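Subject: Re: [kitchenlist] Stick blenders - Skindberg or Justora?
From: Pichit Phromma

Quick one as I'm meant to be out the door at 2.

> Has anyone on here bought the Skindberg stick blender, the one with the
> metal foot? Mine finally died halfway through a pan of leek and potato
> and I need something before my sister's lot arrive in August. Also seen
> the Justora, quite a bit cheaper. Mostly soup, a bit of mayonnaise,
> hummus now and then. Don't want a great box of attachments I'll never
> use. Small drawer!!
>
> Also is the Fuvthorpe outlet worth the drive or is it all returns?

Had both. Still got the Skindberg, gave the Justora to my nephew when he moved out and he's not complained.

Skindberg first. Heavy. Properly heavy, you notice it if you're doing a big pan and have to hold it at an angle. But it goes through anything, cooked chickpeas with the skins on, frozen raspberries, the lot. Foot comes off with a twist and goes in the dishwasher. The button is stiff though and you have to keep your thumb down the whole time, no lock. If your hands are bad at all I'd try it in the shop before you pay.

The beaker that comes with it is too wide for mayonnaise. One egg and the blades hardly touch it. I use an old jam jar, the tall sort, works every time - egg in first, oil on top, foot right at the bottom and dont move it until it goes white.
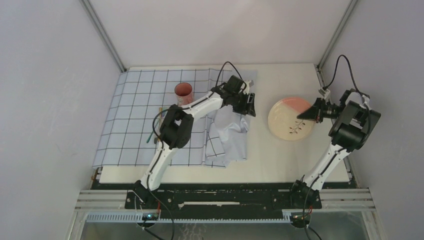 Justora is lighter and has two speeds, which in practice is fast and slightly faster. Fine for soup. Hummus it did, but it got warm in the hand and I had to stop and let it rest. The foot is plastic so I never liked putting it in a pan straight off the hob, and it went orange after one lot of carrot and never came back. Lead is short as well. My sockets are behind the kettle so that was a nuisance, yours might not be.

For what you've said, mostly soup, I'd get the Justora if money's tight and the Skindberg if it isn't. Sorry, not much of an answer.

Fuvthorpe - yes but go early. The returns are on the left as you go in, marked with a yellow sticker, and the rest is end of line stuff in sealed boxes. I got my scales there, and a Kongkaew mortar that weighs as much as a small child. 20 pounds off that for a chip on the base, can't even see it when its sat on the worktop. They do have stick blenders but not always, so ring first. Parking is free for 2 hours and they do check.

One thing to ask them is whether the guarantee still counts on outlet stock. Mine did on the scales but I had to send off a form, and the receipt fades to nothing so take a copy of it when you get home.

Re the attachments, the Skindberg comes two ways, with and without. The plain box is the one you want. The whisk in the bigger set is rubbish anyway, sprays cream up the tiles, and the little chopper bowl holds half an onion if you're lucky.

Does anyone know if the Kongkaew people sell the pestle on its own? Mine rolled off the side and theres a crack up it now. Have tried the shop in town, no joy, they only do the set.

Must run. Will look out the recipe for the green soup for whoever was asking last month, I've not forgotten, its in the other folder somewhere

Pichit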